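4.2 Surface pattern and the finding of small objects

The second part of the study concerns the surfaces on which people put down their things at home. In the first part (Section 4.1) we showed that the residents of Gillden prefer patterned tabletops for practical reasons: crumbs and fingerprints are less visible on them, and the table looks clean for longer. The same property has a cost, which the furniture literature has treated only briefly. If a surface hides crumbs, it can also hide an earring, a pill or a key.

We asked 106 adults from the two districts of Gillden and Vurkameck to keep a diary of lost and found objects during September. Each participant noted the object, the surface where it was finally found, and the time spent on searching. In total the diaries contain 3,000 entries. Entries without a named surface were kept in the data set but were not used for the analysis in this section. The coding was done by the first author and repeated by Roxana Tudose, and differences were solved by discussion.

The surfaces were put in four classes: plain light, plain dark, patterned light and patterned dark. Wood grain was coded as plain when the grain could not be seen from a standing position. This decision is open to criticism, and we return to it in Section 6. Stone and stone-like patterns were coded by their ground color and not by the color of the veins.
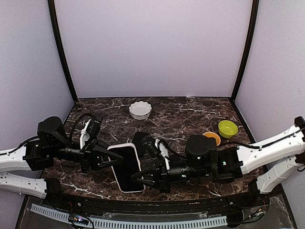

Figure 3. Dark brown marble-patterned tabletop, class "patterned dark".

Participants with surfaces of the patterned dark class reported the longest searches for small objects, with a median of 23 seconds, against 20 seconds for the plain dark class. The difference is small, but it was stable in both districts. It did not appear for larger objects such as phones, wallets and glasses cases. We think that the outline is important in this case. In Figure 3 the veins are irregular and go from white to grayish, while the phone has a glossy black face with rounded corners and a thin light border, so its shape is not easily taken for a part of the pattern. An earring does not offer such a long, regular edge. Several diaries support this reading, for example the participant who wrote that she "looked at the ring three times and saw marble."

Light conditions had a stronger effect than we expected. In Vurkameck, where the kitchens of the older buildings face the inner yard, evening entries were longer for all four classes. Stetsiuk's model of household search predicts that dark surfaces should suffer most from weak light. Our diaries agree with this only for the plain class. On patterned surfaces the evening searches became longer by nearly the same amount, whether the ground was dark or light. One possible explanation is that people search patterned surfaces with the hand as well as with the eyes, and the hand does not depend on the lamp. The diary form did not ask about touching, so we can't test this idea with the present data.

We also looked at the habit of using a tray or a bowl. Participants who owned a fixed place for keys made fewer entries about keys, as was already reported in the Josport survey, but they did not find their other objects faster. The tray seems to help only with the things that belong in it. The age of the participant had no clear effect after the number of persons in the household was taken into account.

Two limits of the method should be mentioned here. Search time was estimated by the participants themselves, mostly with a kitchen clock or from memory, and short searches were probably forgotten more often than long ones. In addition, the participants chose their own tables, so a person who does not mind searching may be more willing to buy a strong pattern. The laboratory task in Section 5 uses assigned surfaces for this reason.

We use cookies to improve your reading experience. By continuing to use this site you accept our cookie policy. Accept | Manage settings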